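Shop > Instruments for the Chart Table > Barometers > Hegedűs Ship's Aneroid

Hegedűs Ship's Aneroid Barometer, Restored

Of all the things that come across our bench, the ship's barometer is the one customers most often want to talk about, and we are always glad to let them. There is something companionable about a barometer. A compass tells you where you are pointed and a clock tells you how late you are for dinner, but a barometer has a bit of gossip for you every morning, and after a few weeks you find you miss it when you are away from home.

The Hegedűs aneroid is a bulkhead instrument made for small coasters, fishing boats and the better sort of private yacht. Kornél Hegedűs ran a small workshop that built them in modest batches, and he was fussy in the way we like. The dials were engraved and filled by hand, the links were fitted one instrument at a time, and every movement carries a scratched mark inside the case that matches a mark on the back of the dial. If the two marks don't agree, somebody has been swapping parts, and we will not sell it as a Hegedűs.

How it works

Mercury barometers were lovely things ashore and a nuisance afloat. The column pumped up and down with the motion of the ship, and the glass was forever at risk. The aneroid got rid of the liquid altogether. Inside the case is a thin, corrugated metal capsule with most of the air drawn out of it, held open by a stout spring. When the air outside grows heavier, the capsule squeezes in a little; when the pressure falls, it relaxes. The movement is tiny, so a train of levers and a fine chain carries it up to the hand on the dial and makes it large enough to read by lamplight.

The brass hand on the front, the one with the knurled knob, does nothing by itself. You set it over the black hand when you come off watch, and when you come back you can see which way things have gone and by how much. Old hands will tell you the change matters more than the number, and we agree with them. A low reading that has been low all day is one thing. A middling reading that has dropped quickly since breakfast is quite another, and would have had a sensible skipper looking for shelter.

What we do to each one

Every barometer is taken down completely. The movement is cleaned, the chain is inspected link by link under a glass, and the hairspring is replaced if it has any rust at all. We test the capsule over its full range in our pressure chamber, going down slowly and coming back up again, and we write the errors on a card that goes home with the instrument. If the capsule leaks we fit a new one made to the old pattern, and the card says so. The brass is cleaned by hand and left with its age on it – we don't machine polish, and we don't lacquer unless you ask us to. Some people like a bright case and some like a brown one, and both are perfectly right.

The details

Case: spun brass, with a screwed bezel and three mounting lugs
Dial: silvered brass, in inches and millibars
Glass: flat, beveled, original wherever we can save it
Adjustment: screw at the back, for setting to your height above sea level
Range: suitable for use up to 3,000 feet
Guarantee: 2 years on the movement and capsule

Prices

Restored Hegedűs aneroid, with test card and mounting screws: $799
Restoration of your own Hegedűs or similar aneroid: $429, including a new hairspring if needed

We usually have a few ready to go, though the larger dials are scarce and we keep a list for them. The Sudano wall board, in oiled walnut with a recess cut to fit the case, is made for us by a joiner up the road and can be ordered at the same time. Boards in teak take longer, as he will only work it when he has good stock.

Setting and care

Hang it on an inside wall, out of the sun and well away from a stove or an outside door. Give it a day to settle, then get the sea level pressure from your nearest weather station and turn the screw at the back very gently until the black hand agrees. Tap the glass lightly with one finger before you read it. (One finger, please! We have repaired the results of knuckles.) After that it wants almost nothing from you apart from a dry cloth. Metal polish creeps under the bezel and stains the silvering, and that is a sad thing to open up.

If you need to ship one to us for repair, wrap it in plenty of soft paper, put it in a box, and put that box inside a bigger one. Let us know it is coming and we will look out for it.
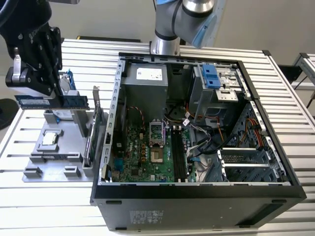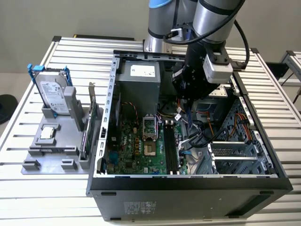
Zsolt Csonka: I bought one of these in March for the wheelhouse of my old trawler, the Jiledmont, and I have checked it against the harbor office reading most mornings. It stays within a hair of theirs. The test card was a pleasure to have, and I keep it taped inside the chart locker. My only grumble is that the setting screw is stiff, so use a screwdriver that really fits the slot. I had a Trison barometer before this and never quite trusted it in falling weather. I would like to see the small dial offered with the walnut board as well, as mine is a little lost on a bare bulkhead.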